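Home Current issue Archive For authors Contact
Last updated: May 2021

4. Flags on lampposts and the Irkholm agreement

4.1 Background to the agreement

The dispute in Irkholm began with flags put up on the main road in the weeks before the summer parades. Most of them came down again in the fall. Those on the stretch between the bus station and the Ebrahimi bakery stayed up through the winter, and by February many were torn or had wrapped themselves around the brackets of the street lights. Residents on both sides complained about the condition of the flags, though they disagreed on what should be done. One group wanted them replaced. The other wanted the poles left bare all year.

The town council had no written policy at that time. Its road staff would take down anything that blocked a sign or a signal and leave the rest. Farahani and Minhas describe this as a "safety only" approach and note that it is common in small towns, where staff who remove a flag may live on the same street as the person who put it up. Two workers we interviewed said they had been followed home after an earlier removal. Neither wished to be named, and both had since asked to be moved to other duties.

4.2 Interviews and meetings

We carried out 30 interviews with residents, council staff, and members of the two marching bands. Ranjbar conducted those on the east side of the main road and Shirazi those on the west side. Interviews were held in homes, in the library, and in the hall on Resier Street, which both communities use. We also sat in on 13 meetings of the residents' forum. These were held in the same hall and usually went on for some time in the kitchen after the formal business was over. Notes were taken in the main room only.

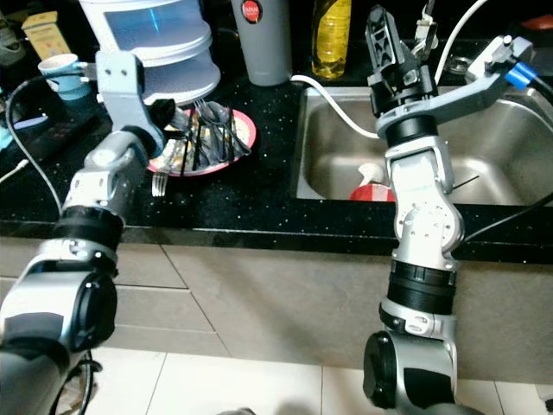
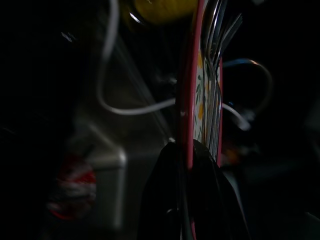

Figure 2. Kitchen, Resier Street hall. First view: counter with sink and round plate. Second view: forks and a floral pattern with a pink border.

Attendance at the forum was uneven. The early meetings drew large numbers from the west side and very few from the east, and the balance shifted only after the chair, Rosalie Ruchti, agreed to move the start time so that it no longer clashed with band practice. Several people told us that this change mattered more to them than anything in the draft text. A smaller group stayed away throughout. They saw the forum as a way of getting flags removed by consent that could not be removed by law.

4.3 Terms and survey results

The agreement as adopted allows flags on the main road for a fixed period each summer. It bars flags outside schools, clinics, and places of worship, and it names a contact person on each side who is told before any flag is taken down. It says nothing about memorial banners — the forum could not settle on wording and left the matter out.

A survey form was delivered to 600 households, and 202 were returned. Support for the fixed period was strong among people who lived just off the main road and weaker among those living on it. Written comments suggest a reason for the gap. People on the road itself expected to be asked who had put up a flag, or who had reported one, and they did not want to be. The question of memorial banners came up in many of the comments even though the form did not mention it. We return to it in Section 5, where the Irkholm text is set beside the earlier one from Justunora.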